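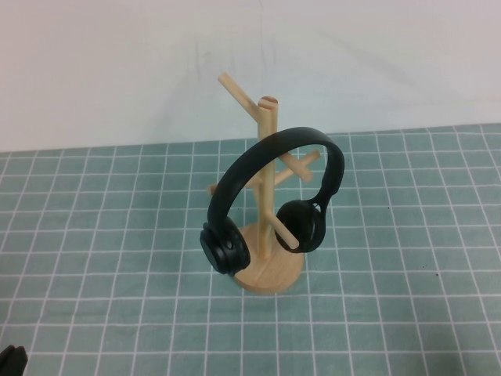
4. Pairing and first listen

By now you should have charged the Dogbe transmitter overnight, as section 3 asked. If you gave it an hour and hoped for the best, go back and finish the job. It will pair on a low battery and then forget it ever met you.

4.1 Before you start

You will need the transmitter, its short audio lead, your wireless headphones and a television or hi-fi with a working headphone or line output. The optical socket on the back of the Dogbe is for the Losdale base station only. It fits other things beautifully and does nothing with them.

Switch off any phone or tablet that already knows your headphones. Headphones are loyal creatures and will run back to the last thing they were connected to, usually while you are bent double behind the television.

4.2 Connecting the transmitter

1. Turn the television off at the set.
2. Push the audio lead into the socket marked IN on the transmitter. It goes in further than seems polite. There is a click.
3. Push the other end into the headphone socket on the television. If the television has no such socket, see Appendix B and lower your expectations.
4. Plug the transmitter into its own mains adaptor. A USB port on the television will light the lamp but won't always run the radio.
5. Turn the television on and set its volume to halfway.

Note: Some televisions silence their own speakers as soon as a lead goes in. If you want the speakers and the headphones together, look in the television's sound menu for a setting called Both, Shared, Audio Out or something less helpful.

4.3 Pairing

1. Hold the round button on the transmitter for 4 seconds. The lamp flashes blue. If it flashes red you have held it too long and reset the clock, which you may not have known it had.
2. Put your headphones into pairing mode. Every maker does this differently, and most of them hide it in the power button.
3. Place the headphones within arm's reach of the transmitter and wait. Pressing things at this stage makes it slower.
4. When the lamp turns steady blue, put the headphones on. You should hear two rising notes. Two falling notes mean it has failed but wishes to stay friends. Repeat from step 1.
5. If you are asked for a code, enter 3264. It is the same code on every Dogbe ever sold, so please don't use it for your burglar alarm.

Caution: Turn the headphones right down before you put them on. The transmitter sends whatever it is given, and adverts are given to it loudly.

4.4 Matching sound to picture

If people on screen speak slightly after their mouths have finished, press the round button twice to bring up the delay setting. Each further press moves the sound by 40 milliseconds. Newsreaders are the best test. Dubbed films are the worst, and have cost our helpline several long afternoons.

When you run out of steps the setting returns to zero without telling you. Keep count, or start again.

4.5 Adding a second listener

The Dogbe will serve two pairs of headphones at once. Repeat 4.3 with the second pair, leaving the first switched on. Each pair keeps its own volume. There is no way to give each pair its own programme, and we would ask you to stop writing in about it.

4.6 Range

Expect good sound anywhere in the same room and reasonable sound in the next. Thick stone walls, fish tanks and microwave ovens all get in the way. If the sound breaks up when you sit down, move the transmitter higher - a shelf will do - and keep it out from behind the screen.

Next: section 5, Using the Dogbe with a Losdale base station. If you don't own one, skip to section 6.

Text by Floarea Oprea, checked against the hardware by Ihor Moroz. Revised 23 Aug 2026.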